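Mandton > Labs > Manipulation > Cell checks > Table setting runs

Pre-run and post-run inspection, table setting cell
Method under test: Vesolura grasp ordering
Filled in by: Rui Rocha
Period: October, afternoon session

Mark each line OK, FIX or N/A. Comments go under the line they belong to. A FIX in section 1 means no runs until it is cleared.

1. Before power

1.1 Emergency stop pressed and released, arm drops to hold - OK

1.2 Table bolted to frame, no play when pushed by hand - OK
Comment: One bolt took a quarter turn. Please check it again next session.

1.3 Rail clear of tape, tags and leftover cable ties - OK

1.4 Cables at wrist have slack through full rotation - FIX, cleared
Comment: The wrist camera cable was pulling at the end of travel. Moved the clip back and ran the full rotation again with no pull.

1.5 Gripper fingers tight, contact faces clean - OK
Comment: Wiped with alcohol. Finger screws checked with the small driver, not the torque one, which is still out for calibration.

2. Before the first episode

2.1 Kioko controller reports correct tool and payload - OK

2.2 Wrist camera exposure locked - OK
Comment: The window side of the room is very bright after lunch. With auto exposure the table went dark whenever the arm turned that way, and the plate detector lost the rim. Locked it and left it locked. Any run made with auto exposure should not go in the comparison.

2.3 People in the work area told that runs are starting - OK
Comment: People are at the benches behind the cell most of the day. Say it out loud each time, even if you said it an hour ago.

2.4 Items for the setting task on the table - OK
Comment: Plate, spoon, napkins. The policy decides the order. Do not line things up for it. In the earlier batch the spoon was always laid parallel to the table edge, and the success rate from that batch tells us very little.

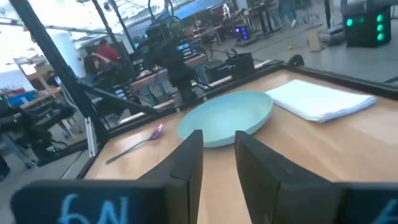
The napkin stack is the item to watch for safety as well as for the result. If the fingers close low, they can press into the tabletop before the force limit trips. We set the lowest allowed fingertip height 2 mm above the table for this method and kept it there for both policies, so the baseline gets the same limit.

3. During runs

3.1 Operator within reach of the stop at all times - OK

3.2 No hands over the rail until the arm shows hold - FIX
Comment: I reached in early after episode 2714 to straighten the spoon. The arm was paused but not in hold. Logged as a near miss. The reset screen now asks for hold before it lets you go on.

3.3 Force limit trips recorded with episode number - OK
Comment: 3 trips, all on napkins, all with the baseline order. None with Vesolura in this session. That is one session with one operator, so do not quote it as a result yet.

3.4 Failed grasps left in the log - OK
Comment: Last episode was 3082. Nothing deleted.

4. After runs

4.1 Arm parked, power off, stop pressed - OK

4.2 Finger faces checked for wear - OK
Comment: Slight polish on the inner edge of one finger. Usable.

4.3 Logs copied to the Cudar drive and opened once to confirm - OK

4.4 Open items
- Recheck the table bolt from 1.2
- Torque driver back from calibration, then redo 1.5
- Repeat the napkin runs with a second operator before the comparison table is updated

Signed: R. Rocha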